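Search this site
Go
Search tips | Advanced search

We use cookies to remember your reading preferences. By carrying on you accept this. Close

Gripper trial working group: minutes of the February meeting

Meeting opened at 2.15 pm. Minutes of the previous meeting were agreed with one change: under "costs", the word "saving" was struck out.

1. Matters arising

The Tillimmont fingers have still not been tested on anything heavier than a stapler. The chair asked for this to be minuted again, as it was last time.

The spare wrist camera has been sent back to Kallska. No reply yet on whether the focus fault is covered.

2. Hand-held tool, comparison of finger sets

The group had before it the results for two finger sets on the hand-held tool: the Vema set, with the textured inner faces, and the plain Tillimmont set. Each was used for 128 grasps. The supplier's leaflet for the Vema set claims 1,000 grasps without a change of pads. Members noted that we are a long way from being able to say anything about that, and that the leaflet does not say what was being grasped.

The workshop reported that the Vema set dropped 9 items in its run and the plain set dropped more, though the plain set's figure was disputed, as two of the log sheets are in different handwriting and do not agree. One member felt the comparison was therefore worth very little. Another said it was worth something, and that the textured faces were plainly better on cloth. The first member asked how anyone could say "plainly" with one fabric item in the whole test set. There was some discussion.

The fabric item is the denim pouch, and the zip is the awkward part. Held across the sides with the zip uppermost, it can be kept upright. Taken from the front, the workshop says, it folds. It was pointed out that every good result with the pouch comes from the first kind of grasp, and that a person was choosing the angle each time. A controller would have to find that angle by itself.
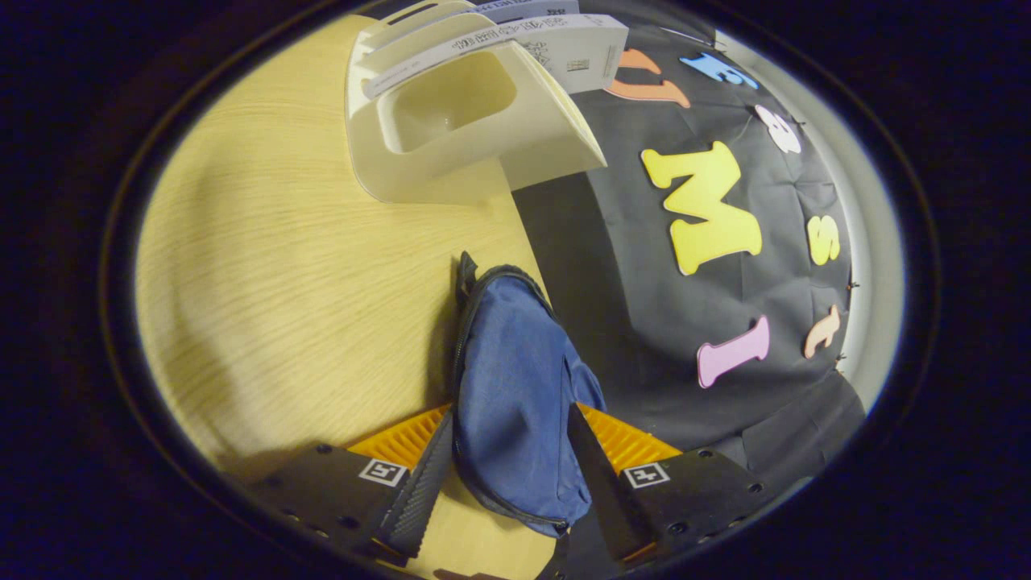

Item 2: denim pouch held between the textured fingers, zip at the top.

Members asked how much of the score belongs to the fingers and how much to the operator's wrist. The workshop accepted that this cannot be separated in the present data. The paper's heading, "Gripper performance", is to be changed to "Results with hand-held tool" before it goes any further.

It was also noted that the crumpling of the pouch has not been recorded in any form. A grasp counts as good if the item stays up. Whether the contents of a full pouch would be squashed is a separate matter, and we have no plan for testing it. Action: workshop to propose something simple.

3. Camera view

The wide lens on the tool takes in both fingers and a good deal of the table behind, which was the reason for choosing it. Against that, the bend in straight lines is strong and small print on the cards in the holder can't be read. The supporter of the lens said nobody had asked it to read cards. The chair said the Pattinasarany proposal, page 2, does ask for exactly that.

Agreed that either the proposal or the lens must change. No decision on which.

The markers on the two finger plates were discussed briefly. The software team is happy with them. Asked for the error in measured finger opening, the team did not have it to hand. Action: software team to bring the figure, with the method.

4. Choice of arm

Deferred. The Kallska quote has arrived without the mounting kit, and the group did not wish to compare a price with a kit against a price without one.

5. Any other business

A request to show the tool at the open afternoon was refused for now. Members did not want visitors told that the pouch task is "solved", the word used in the draft poster. The draft poster is withdrawn.

Meeting closed at 3.50 pm.

Comments (3)

benchside
Why only one fabric item? We used socks, tea towels and a glove and the order of our finger sets changed completely.

oldtorque
Glad to see someone question the leaflet. Ours said much the same and the pads began to peel long before that.

plainfingers
Would like to see the log sheets, both lots of handwriting. The plain set may have had a raw deal in this.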